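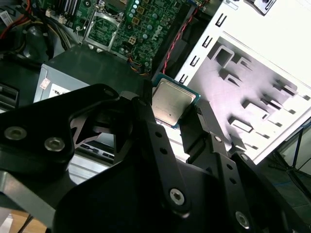
Processor over the open tower, green DELL motherboard behind it.

Ellery Bench Gallery: Desktop Teardown
27 Sep 2019

The Ellery bench is where we take apart retired office desktops and sort what comes out of them. Most of the machines on this page came out of the Wurkmont office clearance in April. The total was 387 towers, and we have finished 335 of them. The rest are on the racks by the loading door.

The gallery follows the order of work, from the side panel to the parts bins. Only the processor picture is up so far. The notes for the other stages are posted now and their pictures will be added under the same headings.

Processor
The heat spreader is silver-gray metal with faint mottled marks and one small dark spot on the lid. Marks like these don't affect the grade. We grade on the contacts and the corners of the substrate, so handle chips by the edges and keep the contact side off the bench mat.

Old thermal paste comes off with isopropyl alcohol and a lint-free cloth. Do the lid first, then fold the cloth to a clean side and go over it again. Don't scrape with a blade. A chip that has been wiped goes in a plastic clamshell with the lid facing up, and the tower's job number goes on the label.

Side panel and cover
Unplug the power cord and hold the power button down for a few seconds before opening anything. Lay the tower on its side with the open face up. Panels are stacked flat on the cart, painted side to painted side, with a sheet of newsprint between them.

Heat sink and fan
Unplug the fan lead first. Loosen the screws in a cross pattern, a couple of turns each. If the heat sink won't lift, twist it gently a little each way until the paste lets go. Pulling straight up can bring the processor out of the socket with it, and on pin-type chips that usually means bent pins.

Memory
Push both clips out and lift the modules straight up. Pairs stay together in one sleeve. Mixed sizes go in the gray tray to be tested. We have 187 modules waiting for testing at the moment, so that tray is slow.

Drives
Drives go to Bridow for wiping. Write the job number on the drive label with a marker, never on the circuit board. Brackets and rails stay with the chassis.

Motherboard
Take out the coin battery before the board leaves the case and drop it in the battery jar. Lower the load plate over the empty socket and fit a cover if there is one in the drawer. Boards are stored upright in the Cleketti bins with cardboard dividers. Boards with swollen capacitors go straight to scrap.

Chassis
Empty chassis are checked for loose screws and then stacked outside under the roof. The metal buyer takes mixed loads. The last load was 852 pounds.

Gallery index | Sorting guide | Drop-off hours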